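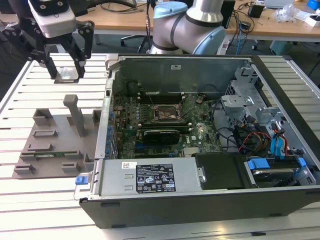
The Remwood disassembly cell, with a Dell tower on its side and a fixture at left.

November 18, 2022

I am recording a fault that interrupted our disassembly trials for eight days. During cycle 14 of the memory removal routine, the gripper closed before the arm had reached its programmed height. The fingers struck a retaining clip, and the arm entered a protective stop. There were no injuries.

Candela Calvo reviewed the controller log and found that the close command had been issued on a timer. The arm had been slowed the previous evening - a change made at my request - and the timer had not been revised.

The command now waits for a position signal. Domingo Benítez has also reduced the contact force limit. Until further notice, any change of speed requires a dry run with no computer on the table.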